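Small parts, shallow trays: Mark Anthony Espiritu on kitting hardware

Print this article | E-mail this article

Mark Anthony Espiritu has run the hardware kitting bench at Stoltus for 13 years. The bench takes in loose metal parts from two suppliers, Ernosura for plates and brackets and Benier for hinges and fasteners, and sends them out as sets to shops that assemble cabinets and small enclosures. A set may hold three parts or several dozen. We spoke in May, mostly on the subject of trays and table coverings.

The first question concerned the boxes. Kitting operations of this size often buy molded plastic bins with dividers. Espiritu uses cardboard with the flaps taken off.

"A flap is a wall that moves," he said. "You reach over it, your sleeve catches it, and the part you just set down is on its edge. Cut the flaps at the crease with a straight blade. Don't fold them under. A folded flap lifts the bottom and the plate rocks."

He keeps the walls low. In his view a tray should be deep enough to stop a part from sliding out when the tray is pushed, and no deeper. Flat stock goes in first and lies flat. Parts with a barrel or a pin stay out on the cloth until the flat stock has been checked, then go in beside it. Screws go in last, in a bag.

"People want to put the screw in early so they don't lose it," he said. "Then it gets under the plate. You lift the plate to look for it and now you have handled the plate twice."

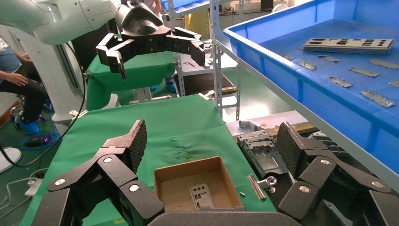
Perforated plate in its tray, with the hinge-like clip and screw still out on the cloth.

The order of work at the bench is written on a card, and the card has been revised often. The current version starts with the largest flat part and ends with the smallest fastener. Brackets with raised sides are left standing at the side of the table until the tray is closed out. Espiritu said that a bracket laid on its face picks up marks along the rails, and that Ernosura will not take back a marked bracket.

The cloth is the part of the setup he is asked about most. He tried rubber matting, bare laminate and a felt pad before settling on plain woven cloth in green.

"Gray parts on a gray mat, you are working by touch," he said. "Green is fine for steel and fine for brass. Black oxide is harder on any color. Rubber is good for grip but chips press into it, and after that every plate you put down gets a scratch."

Cloth has its own faults. It wrinkles where the hands work, and a small screw will roll into a fold and stay there. The card calls for pulling the cloth flat at each change of set. He does not clamp or tape it.

"If it's taped you can't shake it out. I want to be able to pick it up by the corners at the end of the shift and find out what is in it."

Stains are treated as a separate matter. Machine oil from Benier's cylindrical parts leaves a mark that washing lightens but does not remove. Espiritu keeps a stained cloth in use as long as the spot is dry to the touch. A cloth that transfers oil to a white paper towel is taken off the table.

We asked about perforated plate in particular, which has become a larger share of the work. The standard plate on the Trịnh order has rectangular openings in a regular grid, and the common defect is a burr on the exit side of the punch.

"Burr side down in the tray," he said. "The cardboard doesn't care. If it's burr side up, the hinge leaf rides on it and you get a bright line across the leaf. It's cosmetic, but they look for it."

The Trịnh order runs to 305 sets a month. Each set is checked against a drawing at full scale, with the parts placed on their outlines before they are packed. Hinges are opened and closed once by hand. A stiff hinge is set aside and is not oiled at the bench, as the oil would reach the plate through the bag.

Rejects run at about 19 sets in a month, and most are short one fastener. Espiritu does not think a finer scale would help, as the smallest screws weigh less than the variation between two plates. He is testing a change in the bagging step, with the bag stapled to the tray wall above the plate. The staple must go in from the inside so that the points face out.

"I have to look at what that does when they're stacked," he said. "The points might catch the next tray. Ask me after the next order."

Print this article | E-mail this article

Related items
Choosing a blade for single-wall cardboard
Burr direction on punched plate: a short guide
Bag or blister? Packing fasteners for small sets
Full-scale drawings at the packing bench
Washing and rotating bench cloths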